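Sunday, after lunch

Woke at the usual hour, which is to say the hour Karnness woke me for two winters, and lay there waiting to be counted. The radiator was ticking. I have been out since spring and I still listen for the trolley.

It's December again and I have been putting off writing about the blankets. I promised a blanket entry back when these pages began, and a few of you have been patient, and one of you has been rude, so let's get on with it.

Karnness was built for some other purpose, and the theory in our wing was fish. It had a fish building's idea of comfort. The floors sloped toward drains, and the windows were high up where the light could come in without bothering anyone. When the wind was off the water it came under the door of the dayroom with enough force to move a playing card. We knew this because on slow evenings we raced cards. I owned a very fast seven of clubs.

You got one blanket when you arrived. It was gray, it smelled of the last man, and it was long enough for your feet or your shoulders. A second blanket could be had by filling in a form. The form asked you to state the reason a second blanket was needed. My first winter I wrote "cold," and it came back with a note asking me to be more specific. I wrote "very cold." That one did not come back at all.

The man across from me, who had been in longer and understood literature, wrote a page and a half about his kidneys. He got his blanket in a week. After that there was a good deal of interest in kidneys. By the new year our wing must have looked, on paper, like the sickest place in the country, and the doctor came down to see for himself, and all the second blankets were called back in for review. I had just gotten mine. It had been on my bed for 2 nights.

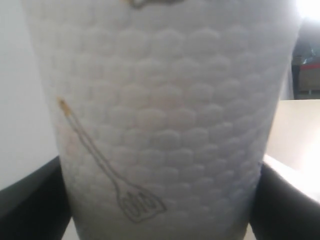

Wool or not wool, a reader wants to know, because in Ballodura the blankets were supposed to be wool and were in fact some kind of felt that came apart in the wash, and in the east wing they were stuffing what was left of it into the window frames by January, so perhaps the people at Karnness should count themselves lucky and stop complaining about length.

I do count myself lucky, and I intend to go on complaining about length. As to wool, I couldn't say. It scratched like wool. It was also the only blanket I've ever known that got heavier overnight. I did know men who had come to us from Ballodura and they were unbearable on the subject. Any hardship you had, they'd had it there first and with rats. When our hot water failed they smiled at us like uncles.

Anyway, the window frames. We did ours with newspaper, chewed first, which is disgusting and works. The sports pages were best. The glossy supplement wouldn't take. You packed it in with a spoon handle after supper and by morning it had set hard, and then there would be an inspection and it would all have to be dug out again with the same spoon. I got so I could do a full window between lights and count. It's the only trade I learned inside, whatever it says on my certificate. The certificate says Introduction to Catering.

Then there was the commissary, run by Dandex, who also ran the phones and, for one strange month, the chapel. Dandex sold socks. They were thermal socks, it said so on the card, and they cost 100 units a pair, at a time when I was earning 8 a day for folding towels. So that was most of two weeks' folding for a pair of socks, if you bought no soap. I bought the socks. I wore them on my hands. My feet had given up by then and I felt the hands could still be saved.
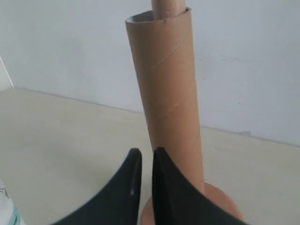
The socks lasted until the laundry got them. Everything went into the one machine at the one temperature, and what came back to me would have suited a doll. I kept them anyway. They had cost me too much to be thrown out just for being useless, and in February I traded them, with a straight face, to a man whose sister had a baby.

What I had meant to set down was the night of the big wind, when the heat went off in all the wings together and they let us drag the mattresses into the dayroom. I've told it at dinner a few times and it has been getting warmer and funnier with each telling, with more singing in it. So, for the record: there was very little singing. One man started a hymn and was asked to stop. We lay in rows with our coats on. The officers sat along the wall with their coats on too, and around three in the morning one of them passed his flask along the row without a word, and it was tea, and there was no sugar in it. The fellow beside me held it for so long that a complaint was made.

I didn't sleep, though I was warmer than I'd been since October. I remember being annoyed about that. It seemed a waste.

The heat came back the next day at noon and they marched us all back to our own doors with our mattresses on our heads. The notice that went up afterward said the fault had been with a Gbeho valve and that a replacement was expected. It was still expected when I left. Someone had worked out that it would cost 2000 to fix, and had written the figure on the notice in pencil, and underneath it somebody else had written "kidneys."

My wife, reading over my shoulder, points out that I own four blankets now and sleep under one. True. The others are folded on the chair where I can see them.

More tomorrow, if the boiler man comes early enough for me to have an afternoon. He said between eight and six.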